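My white table

In January I bought a new table, and I want to write about it, although a table is maybe not an exciting subject. My old one came from my aunt and it was dark, heavy and always covered with something. Letters, cables, one glove, a bowl with keys which did not open any door I know. When I moved to the flat in Nendivthorpe I gave the old table to a neighbour and ate my dinners on the windowsill for 3 weeks.

The new one has a plain white top. I found it in a second-hand shop called Mokura, down the hill from the station. The man there wanted 63 pounds for it and I paid 44, and I am still a little proud, for I am not good at asking for a lower price in English. In Finnish I am also not good at it.

The carrying was the hard part. My stairs turn two times and the table does not like to turn. My friend from the language course took one end and I took the other, and on the second landing we had to put it on its side and rest. We took off the legs in the end, which we should have done in the shop.

At first I made the same mistake as with the old table. After one month I could not see the white any more. So I made a small rule for myself: in the evening, before I brush my teeth, everything from the tabletop goes to its own place. Post goes in the drawer. Pens go in the Miettinen jar, which was once full of cloudberry jam. The sewing goes back in the cupboard even if I am in the middle of a sleeve.

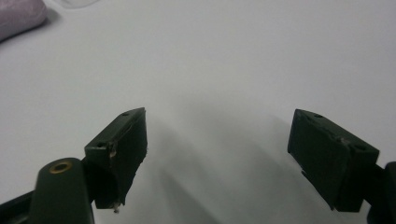

The white tabletop, with the dark green gripper fingers open.

I must say that white is a demanding colour. Tea is the worst, and after tea comes beetroot. I wipe the top with a soft cloth, warm water and one drop of washing-up liquid, and then once more with clean water. I tried a strong kitchen spray one time and it left a sticky feeling, so I will not use it again. For pencil marks I use an ordinary rubber.

My mother asked on the telephone if I will buy a tablecloth. She has a nice one from Rumunmont, with a blue border, and she would like to send it to me. I said thank you and please wait until autumn. I like to see the surface in the morning when the light comes in, and I drink my coffee standing next to it before I put anything down.

Next I have to find 2 chairs. Mokura had only one that I liked, and it was too low.

Nelli Kemppainen, June 1, 2023

Contact | © Nelli Kemppainen | Back to top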